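Friday. Bilcombe brochure, cracking on the cover fold

Second day on this. Covers are 4-color both sides, heavy blue solid running straight across the spine, matte laminate outside only. Sample books from the first bind show white fiber along the fold, worst in the bottom third. Inside pages are fine.

Checked grain direction first. The ticket says grain parallel to the spine. Tore a sheet both ways and wet a strip to watch the curl. It is parallel, so the stock was cut correctly and the ticket stands.

Creasing matrix on the Schmieder was still set up for the previous job (Zedovia folders, thinner board). Channel was too narrow for this caliper. Changed to the next size up and ran 10 sheets at low speed. Bead on the inside is now even end to end. Cracking gone on seven, still a trace on three, all three at the operator side.

Measured the rule at both ends. Operator side sits low. Reseated it, wiped paper dust out of the slot, and ran another 10. No cracking visible under the loupe. Hand folded each one twice, the second time reversed. Hairline on the reversed fold only, and I am not going to chase that.

22 shares | 2 comments 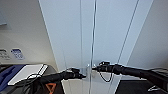
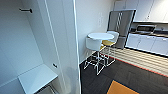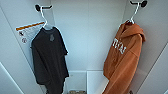
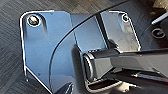 Second picture: open closet at left, round white table and bar stools.

Laminate question is still open. Vestitz sent a softer matte film and I put it on 29 sheets of the leftover makeready. It folds better but scuffs when two covers are rubbed face to face. With a solid this dark the scuffing would show in the carton. Staying with the current film. Keep the Vestitz roll for jobs with light coverage.

Color: blue solid drifted toward purple in the second half of the run. Traced it to the magenta unit, ink keys 9 through 12 open too far. Closed them back and density came into line within the next pull. The drifted sheets are flagged with orange slips on the pallet by the guillotine. Do not mix them with the good ones.

Quantity is 1500 bound. Spoilage so far is inside the overs, including both creasing tests. If the bindery takes more than its normal allowance we will be short and will need to reprint covers.

Imelda Ocampo wants two finished copies for the client before the full bind. Trim those by hand, three sides, and write the matrix size on the back of the job ticket.

To do:
- order spare matrix strip, next size up, one box
- check rule height on the Schmieder before every heavy cover job
- ask prepress for bleed on the spine panel of the next version, currently tight at the head
- loupe back in the drawer

10 comments on previous entry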